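Student project logs 276 arm trials on gridded bench
2019-11-02

The robotics club at Bloxham Technical College has completed the first block of trials in its Flusari tool-handling project, the club reported this week. Students ran 276 pick attempts with a single collaborative arm and recorded the outcome of each by grid cell.

The project began in May as an exercise for second-year automation students and moved to the club after the spring term ended. Its stated task is narrow. The arm must pick up a common hand tool, carry it to an assigned cell and set it down without crossing a neighboring cell. Tools are drawn from a fixed list, and the starting angle is changed between attempts.

Of the 276 attempts, 232 ended with the tool in the assigned cell. Another 29 were classed as partial, meaning the tool was released with some part of it over a line. The remainder were dropped, missed or stopped by the operator.

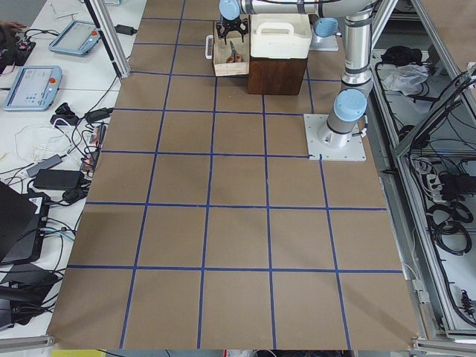
The arm over the tool tray, with scissors inside, at the club's work table in Bloxham.

The work surface is brown kraft paper marked off in blue tape. Students chose paper over a printed mat so that the layout can be redrawn between trial blocks. Cell positions are measured again after each change of paper and entered in the control program, which the club calls Zindora. Re-measuring takes around 40 minutes and is the slowest step in the setup.

Scissors produced the most failed grips of any tool on the list. According to the project log, the usual fault was contact with one handle before the fingers had closed, which turned the tool inside the tray. The approach height was raised partway through the block and the fault became less frequent. Results from before and after the change are reported separately.

Two students are assigned to each session, one at the teach pendant and one keeping the log. Stops made by the operator are counted as failures whatever the cause.

The second block will use the same tool list with a smaller cell size. The club plans to present both sets of results at the Gomdale student automation meet, where teams are scored on placement accuracy and on the completeness of their records. The log format and cell layout will be available to other entrants on request.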